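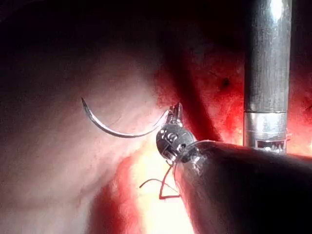 Sterile Supply Technician (Grade 2)
Vorkstead Regional Hospital, Fomthorpe campus
Permanent, full time, 76 hours per fortnight

The Central Sterilising Services Department at Fomthorpe is recruiting one technician to a permanent position on the rotating roster. The department reprocesses reusable medical devices for the operating theatres, the day procedure unit and the dental clinic. It occupies the lower ground floor and runs from 6.30 am to 10 pm, with an on-call roster overnight.

Duties
The technician will receive and sort used instruments, carry out manual and ultrasonic cleaning, load the washer-disinfectors, inspect and assemble trays against the count sheet, pack and label, run the steam sterilisers and release loads. All steps are entered in the Makimer tracking system at the time they are done. The catalogue currently lists 778 tray configurations, of which 117 are loan sets held on consignment. Loan sets must be checked in on arrival and again before return.

Staff rotate between decontamination, packing and dispatch every two weeks. The work involves standing for long periods, pushing loaded trolleys and wearing full protective equipment in the decontamination room — fluid-resistant gown, gloves, face shield.

Essential criteria
Certificate III in Sterilisation Services, or enrolment in it with completion due by July.
Working knowledge of cleaning, packing and steam sterilisation processes.
Ability to read count sheets and manufacturers' instructions in English.
Immunisation record that meets the health service's requirements for Category A staff.

Desirable criteria
Experience with low-temperature sterilisation.
Experience with flexible endoscope reprocessing.

Conditions
Penalty rates apply to evening and weekend shifts. Salary packaging is available. Appointment is subject to a police check and a six-month probation period. Staff parking is at the Fu Street entrance and is charged per fortnight.

How to apply
Send a resume, a statement of no more than two pages addressing the essential criteria, and the names of two referees to Czesław Cieślak, Manager, Sterilising Services. Quote position number 26. Applications close on September 23, 2021 at 5 pm. Late applications will not be accepted — extensions are not available for this position.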